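Entretenir une cellule, c'est d'abord ne pas y toucher
28 avril 2022

La cellule Brokden compte un bras, une pince, une table en bois et une feuille de réglages. C'est de la feuille que je veux parler. Elle est fausse dans la plupart des ateliers que j'ai visités, et elle l'était dans le nôtre jusqu'en février.

Le défaut était banal : la pince descendait trop bas dans le bac et fermait de travers. On a corrigé la hauteur d'approche dans le programme, puis l'angle du poignet, puis de nouveau la hauteur. Au bout de 11 corrections, plus personne ne savait de quelle valeur on était parti. Roos Jansen a tout remis à zéro et contrôlé le repère de base. L'écart venait de là.

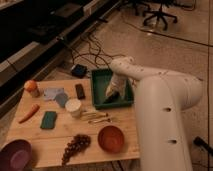
Je soutiens donc qu'une correction logicielle ne devrait jamais précéder un contrôle mécanique. L'ordre que nous suivons chez Drilik est fixe : serrage de l'embase, repère de base, repère outil, état des doigts, et le programme en dernier. La séquence prend moins d'une heure. Les partisans du recalage automatique, dont l'outil Ivia, répondent que cette heure est perdue. Elle l'est quand tout va bien. Un recalage automatique absorbe le jeu d'une vis comme il absorbe une dérive thermique, et le journal n'en garde qu'un nombre.

Reste la question des objets d'essai. Halim, notre ancien intégrateur, réglait sur un cube usiné, toujours le même. La répétabilité était excellente et n'apprenait rien sur la prise d'un bol ou d'un gobelet. Je préfère une table chargée d'objets ordinaires, de hauteurs inégales, avec le bras amené à basse vitesse au-dessus de chacun. 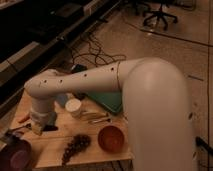 Pince au-dessus du côté gauche de la table, avant-bras à l'horizontale.

Le contrôle complet revient tous les 200 cycles, ou après tout choc, même léger. Le dernier relevé porte le numéro 2629 — il tient sur une page, avec six valeurs et une signature. Une valeur modifiée sans motif écrit est annulée au relevé suivant.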